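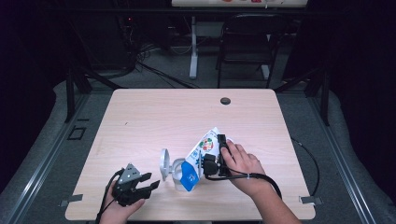 *Figure 7.1. A milk carton tilted on a tabletop, with a gripper in each hand.*

# Chapter 7: Running an Artist Residency

An artist residency provides a working artist with time, space, and some form of support for a fixed period. The earlier chapters of this book dealt with exhibitions and with collections, where the main object of administration is the finished work. In a residency the main object is the stay itself. The work may be finished during the stay, finished years later, or dropped. An administrator who plans a residency as if it were a slow exhibition will usually put the money in the wrong place.

This chapter covers the residency from the first planning document to the final report. It assumes that the reader has completed Chapter 4 (budgets) and Chapter 5 (agreements). Readers who intend to work only with commissions may omit Sections 7.5 and 7.6.

## 7.1 Terms used in this chapter

**Host.** The organization that offers the residency and signs the agreement. The host may or may not own the building.

**Resident.** The artist, or group of artists named together in one agreement. A group counts as a single resident for the purposes of the agreement, but each member counts separately for insurance and housing.

**Term.** The period between the first and last day on which the resident has use of the studio. Travel days fall outside the term unless the agreement says otherwise.

**Stipend.** A payment toward living costs. It is kept apart from the *production budget*, which pays for materials, equipment rental, and outside labor. Combining the two in one payment is common in small programs and causes difficulty at tax time, as shown in Section 7.4.

**Outcome.** Anything the resident has agreed to deliver: a talk, an open studio, a text, an object. A residency with no outcome is called *open*. Most programs fall somewhere between open and fully commissioned.

## 7.2 Three models

Residencies are sorted here by who controls the studio. Other authors sort them by discipline or by source of funds, and both systems have their uses, but control of the studio predicts most of the practical problems an administrator will meet.

In the *house model*, the host owns or leases the studio and runs it all year. Burncombe is the case used throughout this chapter. It has 17 studios under one roof, a shared kitchen, and one selection round per year, which opens in July. Costs are steady, and an empty studio costs nearly as much as an occupied one.

In the *guest model*, the host borrows space from another body, such as a school, a library, or a factory. Tasum places residents in working buildings for short terms and has no studios of its own. Costs are low. The resident's access depends on the partner's opening hours, fire rules, and goodwill, and the agreement must have three signatures instead of two.

In the *dispersed model*, the resident stays at home and the host supplies money, advice, and contact with other residents. The Drustari program works this way. It has no housing costs, and its largest expense is staff time.
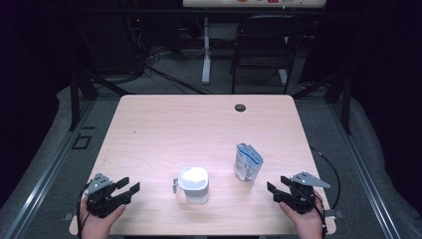 *Figure 7.2. Tabletop with a white plastic cup, at left, and an upright pouch printed in blue.*

Mixed forms exist. A house program may send a resident out to a partner for part of the term -- in which case both sets of rules apply, and the stricter one should be written into the agreement.

## 7.3 A first look at the numbers

Table 7.1 gives figures for one selection round at Burncombe. They will be used again in the exercises at the end of Section 7.4.

**Table 7.1. Burncombe, one selection round**

| Item | Number |
|---|---|
| Applications received | 346 |
| Applications sent to the panel | 100 |
| Studios offered | 17 |
| Staff and panel hours, all stages | 1,445 |

Two ratios follow from the table. Dividing hours by studios gives 85 hours of selection work for each place offered. Dividing applications by studios gives slightly more than 20 applications per place. The first ratio belongs in the budget. The second is often quoted in publicity, where it says little about the quality of the program and a good deal about how widely the call was sent out.

Note that the hours are not spread evenly. Each application must be checked for eligibility, but only those sent to the panel are read in full by every panel member. A change in the length of the application form therefore affects the total twice, once at each stage.

## 7.4 The agreement

The agreement should be drafted before the call is published. Applicants need to know the term, the stipend, the outcome, and the rules on guests and family members before they decide to apply -- and a host that has not settled these points will settle them later under pressure.

The Safavi form, reprinted in Appendix C, is a two-page agreement suited to the house model. Its clauses appear in the following order: parties, term, studio, housing, payments, outcome, ownership of work, insurance, early departure. We will take them in the same order, beginning with the parties.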